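¿Cómo funciona una cremallera?

Texto de Mariann Szabó para el rincón de lectura de la biblioteca de Mesville

Seguramente hoy ya has usado una cremallera. Tal vez en la chaqueta, en la mochila o en el estuche de los lápices. La subes y la bajas sin pensar, y hace un ruidito: ¡zzzip! De ese ruido viene el nombre que tiene en inglés, "zipper". En algunos países donde se habla español la llaman también cierre o zíper.

Una cremallera tiene tres partes importantes. Primero están las dos cintas de tela, que se cosen a la ropa o a la bolsa. Después están los dientes, que van en fila en el borde de cada cinta. Y por último está el cursor, la pieza pequeña que tú mueves con los dedos.
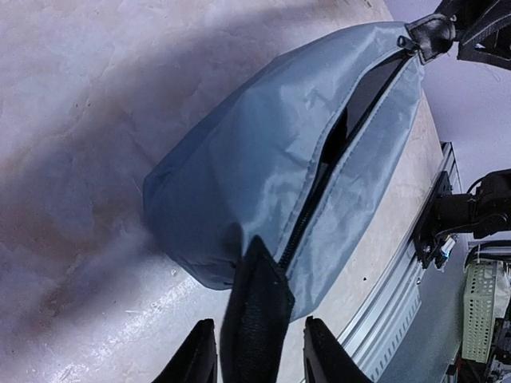

¿Por qué los dientes no se sueltan cuando tiramos de la tela hacia los lados?
Porque cada diente tiene un bultito por un lado y un hueco por el otro. El bultito de un diente entra en el hueco del diente vecino, y así quedan todos agarrados en una fila. Para soltarlos hay que inclinarlos un poco, uno después de otro, y ese trabajo lo hace el cursor.

Por dentro, el cursor tiene un camino con forma de letra Y. Cuando cierras, las dos filas de dientes entran por los dos brazos de la Y y salen juntas por la pata. Cuando abres, pasa lo contrario: una cuña que está en medio separa los dientes.

No todas las cremalleras son iguales. Unas tienen dientes de metal y otras los tienen de plástico. Hay también un tipo que no tiene dientes sueltos, tiene un hilo de plástico duro enrollado como un muelle muy pequeño. Este tipo se dobla con facilidad y por eso se usa mucho en bolsas blandas y en vestidos.

Antes de la cremallera, la gente cerraba la ropa con botones, ganchos o cordones. ¡Imagina unas botas altas con muchos botones cada mañana! Los primeros inventos se atascaban o se abrían solos, y pasaron bastantes años hasta que funcionaron bien.

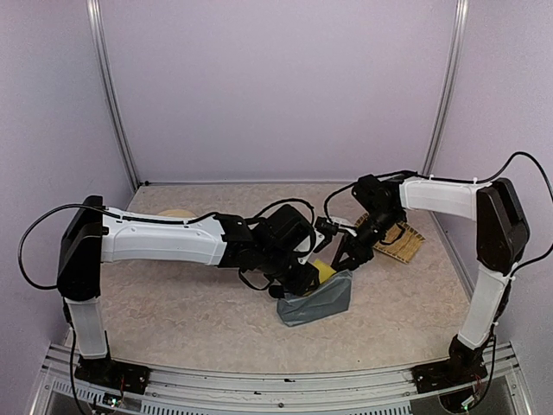
Una bolsita con un objeto amarillo que asoma por la abertura.

Si tu cremallera se atasca, no tires fuerte. Mira primero si hay tela metida en el cursor y sácala despacio, con el cursor un poco hacia atrás. Luego puedes frotar los dientes con la punta de un lápiz - el grafito ayuda a que resbalen.

Para probar en casa: junta las dos manos con los dedos abiertos y mete los dedos de una entre los dedos de la otra. Ahora dobla los dedos y pide a alguien que intente separar tus manos con cuidado. Mi vecino Idrisa Rotich lo hizo con sus dos hijos en abril y ninguno pudo.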